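Window condensation

Window condensation is the thin film of water, or sometimes the scattering of fat little drops, that gathers on a pane of glass when moist air meets a surface cool enough to pull the water out of it. Most people who have lived through a chilly season know it well, having wiped a sleeve across a bedroom window at one time or another to see what the morning looks like.

How it forms

Air always carries some water with it, and warm air can carry a good deal more than cool air can. When warm, damp air drifts up against a cold pane, the layer closest to the glass cools down, and past a certain temperature (called the dew point) it has to let some of its water go. A kettle, a pot of soup, a long shower, a rack of drying shirts and the plain breathing of people asleep all add to the supply. A small bedroom with the door shut overnight will often fog up while the big drafty hallway beside it stays perfectly clear.

The corners and the bottom edge of a pane usually fog first. Air moves slowly there, and the glass sits close to the surrounding frame, where heat slips away more easily. Metal frames carry heat outdoors much faster than wood or vinyl ones do, unless they are built with a thermal break, a strip of some less conductive material set between the inner and outer halves.

Inside, outside and in between

Moisture on the room side is the everyday kind. Moisture on the outer face is a different matter, and it tends to worry people who have just paid for good new windows! It shows up on clear, still mornings, when well insulated glass keeps the indoor heat in and the outer pane grows cold enough to collect dew. It goes away as the day warms.

Fog between the two panes of a sealed unit can't be wiped from either side, and generally means that the seal around the edge has failed. The unit is normally replaced, though the frame can often stay where it is.

In the Rana valley

The old row houses of the Rana valley have been a favorite subject for people who study the matter. Thảo Trương and Tùng Cao kept humidity records in 67 homes there over 18 winters, and their booklet, The Weeping Pane, is still handed around among local builders. They found that kitchens mattered less than they had expected and bedrooms a great deal more. Valley people call a heavily fogged window a "flireck," after the hamlet of Flireck, where the morning damp lingers longest. 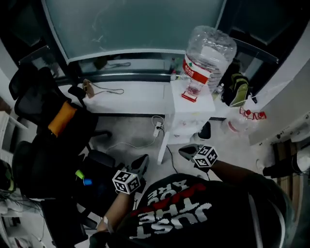

A window with pale teal-tinted glass and a dark gray metal frame.

Reducing it

Opening a window for a few minutes after cooking or bathing does a lot of good, even in cold weather, and so does leaving curtains a little way off the glass so that room air can reach it. Lids on pots help too. Where the trouble keeps coming back, an exhaust fan vented to the outdoors or a second layer of glazing is the usual remedy.

See also: Dew point; Double glazing; Indoor humidity; Thermal break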